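Tilia 25 Countertop Oven
Kramer Kitchen Equipment

Order code: 852
Price: £1,399 including VAT
Guarantee: 2 years, parts and labour

The Tilia 25 is a fan-assisted electric oven for baked puddings, gratins, tray bakes and bread. It has a 25-litre cavity and takes two shelves at once. Top and bottom elements are controlled separately, so a dish can be browned at the end of cooking without moving it to a grill.

The door drops down and lifts off for cleaning. The shelf runners unclip without tools. The crumb tray slides out from the front and may be washed by hand or in a dishwasher.
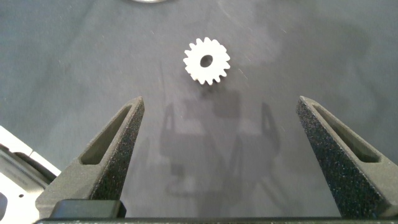

Can I put a dish in straight from the fridge?
Metal and enamel dishes may go in cold. Glass and stoneware should stand at room temperature first, unless the maker of the dish states otherwise. Allow extra cooking time for a filling that has been chilled overnight.

Supplied with the oven: two wire shelves, one enamel roasting tin, crumb tray, instruction book. The Sista baking stone and the Lotow deep tin are sold separately and fit the lower runners only.

Leave a clear gap behind and above the oven. Do not line the base with foil. The outer casing gets hot in use.

Spare shelves and door seals are kept in stock. For trade orders, contact Darren Cheetham in the sales office.

Page last revised 2025-09-18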